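Inicio > Hilos > Vida doméstica
Tiempo de lectura: 2 min

Llevo desde septiembre intentando escribir a mano. Cartas, listas, un diario que ya tiene cuatro páginas. Abro hilo para quien esté pensando en hacer lo mismo y todavía esté a tiempo de comprarse una tostadora.

Todo empezó en una papelería de Clostmont a la que entré por pilas. Salí con un cuaderno de 80 hojas y sin pilas. El mando de la tele sigue muerto. Lo menciono por si alguien de mi casa lee esto.

El cuaderno es un Fledus, papel crema, tapa dura, una cinta para marcar por dónde vas. La cinta lleva tres semanas en la misma página. Por lo menos no me he perdido.

Primer descubrimiento: mi letra. Yo recordaba una letra bonita, un poco inclinada, de persona que ha leído. Lo que sale ahora parece la firma de un repartidor, pero repetida durante un párrafo entero.

Mi madre recibió la primera carta y me llamó para preguntarme qué ponía. Se la leí por teléfono. Duró 2 minutos, contando la parte en la que yo tampoco entendía qué ponía.

Me recomendaron cuadernos de caligrafía para adultos, que son los de niños con una portada más triste. Hice una página entera de letras b. La b me sale ya estupenda. Si alguien necesita que le escriba «bobo», que me mande un privado.

Segundo descubrimiento: la gente de la papelería en internet. Me metí en un foro que se llama Clandley para preguntar qué boli comprar y me contestaron con un debate sobre la humedad relativa del papel. Sigue abierto. Yo ya voy por el segundo boli.

En Clandley hay un señor (doy por hecho que es un señor) que asegura que los rotuladores se guardan tumbados, siempre. Otro dice que con la punta hacia abajo. Se tratan de usted y se detestan. Es lo mejor que he leído este año.
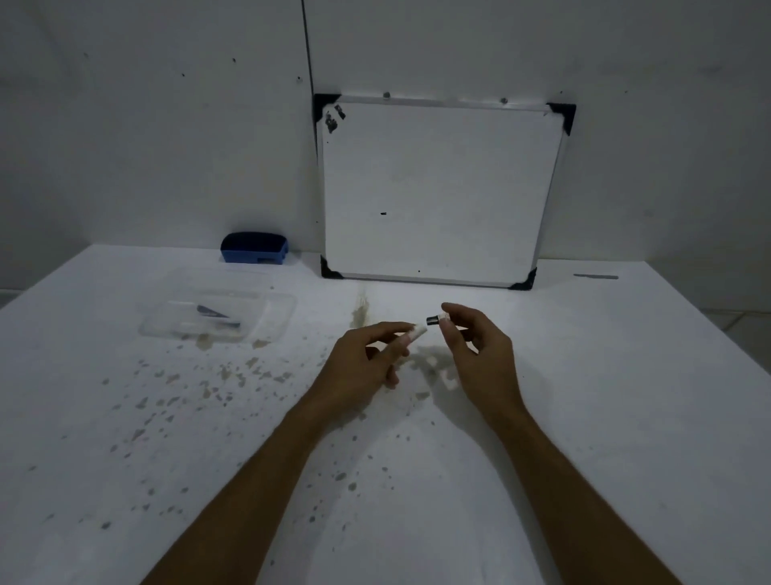 Rotulador y capuchón, a muy pocos centímetros.

Pasé una semana escribiendo las listas de la compra con rotulador, porque con trazo gordo la letra disimula. Caben cinco cosas por hoja. He comido muy sencillo.

Tercero: el sello. ¿Vosotros sabéis dónde se compran ahora los sellos? En el estanco me miraron como si hubiera pedido rapé. Había, pero tuvieron que buscarlos en un cajón de abajo, con mecheros encima.

Mi prima, que vive en la calle Căpraru, me contestó a la segunda carta con un audio. Once minutos. Lo considero correspondencia, porque lo escuché sentado y con una infusión.

Del diario prefiero no hablar. Bueno, sí. Copio íntegra la entrada del domingo: «Ha llovido. Duele la mano». En los diarios de la gente importante siempre hay una guerra o una amante; en el mío hay tendinitis.

Según mis cuentas, a este ritmo habré escrito unas 2000 palabras a mano cuando llegue el verano. Este hilo ya lleva unas cuantas y lo estoy tecleando con el pulgar, en la cama, con una letra perfectamente legible.

Se aceptan recomendaciones de boli. Y pilas, de las finas.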